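The table that takes a year to make

Pendo Bakilana licks her thumb, presses it to the end of a plank and waits. The spot darkens, and a set of curved lines comes up out of the grey like a photograph in a tray. "Ash," she says, delighted, as if she hadn't known perfectly well what it was when she pulled it off the stack. "Look how wide those rings are. This one was having a lovely time."

It is a little after seven in the morning in Mundon, there is mist lying in the field behind the yard, and I have already learned more about trees than I did in the whole of my schooling. I came to find out how a piece of furniture starts, and I had imagined a workshop, some shavings, possibly a radio. There is a radio. But the part of the job that Bakilana most wants to talk about happens months before anyone picks up a plane, out of doors, in a long open-sided shed where the wood simply sits.

She has 79 boards drying at the moment. I know this because the number is chalked on a beam at the end of the shed, with the previous ones rubbed out underneath it. Each board lies flat on thin strips of softwood, called stickers, and each sticker is placed directly above the one below, all the way up the stack. Get them out of line and the weight of the pile will bend the planks while they dry, and a bent plank stays bent. She walks along tapping them with a knuckle. One has crept sideways by the width of a finger, and she eases it back with the heel of her hand.

The old rule is a year of drying for every inch of thickness. Bakilana treats this the way good cooks treat a recipe. A windy spring will hurry things along, and a damp autumn can lose you a month. Oak is slow and sulky. Ash is quick. Sycamore has to be stood upright for its first few weeks or the stickers leave grey stripes across it that go right down into the wood, and she has a whole board in the kitchen, striped like a deckchair, from the year she forgot. (It makes a very handsome shelf, I should say.)

What is going on in there is water leaving. A freshly felled tree is astonishingly wet, and a plank cut from it can weigh almost twice what it will weigh when it's ready to use. As the water goes, the wood shrinks, and it doesn't shrink evenly. Hardly at all along its length, a bit across the rings, and most of all around them. Once you've had that explained to you, a great many things about your own house make sense. The drawer that sticks every August, the door you can only shut properly in winter, the gap that opens in the floorboards when the heating goes on. None of it ever quite stops. Wood goes on taking in damp and letting it out again for as long as it exists, and a table three generations old is still getting very slightly wider each summer.

"People bring me things to mend and they say it's moved," Bakilana says. "Well, yes! It's wood."

She came to all this sideways. She had been keeping the accounts for a plumbing firm, and took a six-week evening course in chair making because the pottery one was full. By the third session she was reading about glue on the bus. The tutor, a formidable woman known to everybody only as Kazlauskienė, had a habit of handing round small blocks of timber and asking the class to shut their eyes and smell them. Bakilana still does it with visitors. Oak is like vinegar and old barrels. Cherry is faintly sweet. Elm, freshly sawn, smells so strongly of the farmyard that I handed it straight back, and she laughed for quite some time.

The trees come from close by where she can manage it. There's an arrangement with a farm at the end of the lane, and with a tree surgeon who rings when something good has come down in a gale. Much of the timber that falls in gardens and hedgerows is cut up for logs, and you can hear how much this pains her. Last winter she drove out after dark in heavy rain to look at a walnut by torchlight, and spent the journey home planning a cupboard. Ash makes up a good part of the stack now, for a sad reason: the disease that has been working through the country's ash trees means many are being felled before they can fall on anyone. She would far prefer to see them standing. But a felled ash can become a bench that lasts for decades, and she'd like as many of them as possible to get the chance.

The sawing is done by a man with a mobile mill, a Skerov, bright with fresh grease, which he tows behind a van and sets up on the grass. I was lucky enough to be there for it. The log is rolled on, clamped and measured by eye, and then the blade goes through and the top is lifted away like the lid of a box. Everyone leans in. I had thought this would be the dull, noisy bit of the day, and it was the best of all of it. You've no idea what will be inside! One log, knobbly and rather plain, opened up to show a ripple running from one end to the other. Another, which had looked perfect, was brown and soft at the heart and went in the barrow.

How you cut decides what you see. Slice straight through the log, board after board, and the pieces from near the outside will show you those tall pointed arches, one inside another, that people tend to draw if you ask them to draw wood. Cut so that the rings stand upright through the board, and the face comes out in fine straight lines. The second sort is steadier and moves less, which suits a door frame or the front of a drawer. It also wastes more of the log and costs more. Plenty of boards have both, arches in one place and straight lines in another, and Bakilana spends what she cheerfully admits is a silly amount of time shuffling them about on the floor before she decides which should lie next to which. 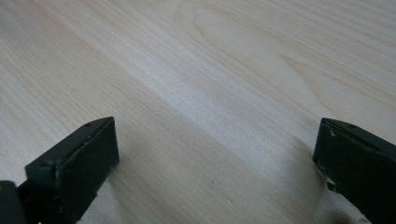 She did this for nearly 200 minutes on the afternoon I watched, with a break for soup. There were six boards, meant for a dining table, and she tried them in every order, turned them end for end, flipped them, walked away and came back. She squinted at them from the doorway. At one point she lay down on the floor beside them. I couldn't see what was wrong with any of the arrangements until suddenly she swapped two, and even I could tell that the joins had stopped shouting. From then on your eye just slid across.

After that comes the gluing, then the planing and scraping, and then the finish, a subject on which people who make furniture can fall out for years. Bakilana uses an oil called Soltance, rubbed on thinly with a piece of old bedsheet and left overnight between coats. She is relaxed about what happens to it afterwards. Hot mugs, homework, candle wax, a cat. Her advice to anyone who buys a table from her runs to four lines on a card: wipe it with a damp cloth, dry it, oil it once a year, and don't stand it against a radiator. Scratches can be sanded out, or you can leave them where they are and remember who did it.

If you fancy having a go yourself, she would start you on something small and forgiving. A breadboard is ideal. Ask at a local sawmill for an offcut that has already been dried, and take your time choosing, because they're usually happy to let you rummage. Look at the end of the piece first. If the rings curve like a smile, the board will try to cup as it loses damp, bending away from the heart of the tree. Run your hand along it both ways, as one direction will nearly always feel smoother, and that's the way to plane it. Borrow a plane before you buy one, and get somebody patient to show you how to sharpen it. A sharp blade makes a noise like tearing silk, and the shaving comes up in one long curl so thin you can read through it. I took one home in my coat pocket and found it again in June, still curled.

By late afternoon the mist had long gone and a breeze was coming through the open side of the shed. Bakilana went down the stack one last time and stopped at the walnut from the rainy night, lying near the bottom with its ends painted to keep them from splitting. She has been asked to sell it twice already. It needs another winter at least, she says, and in any case she hasn't finished thinking about the cupboard. Then she put the kettle on, rubbed out the number on the beam with her sleeve, and asked if I'd mind taking the other end of a plank.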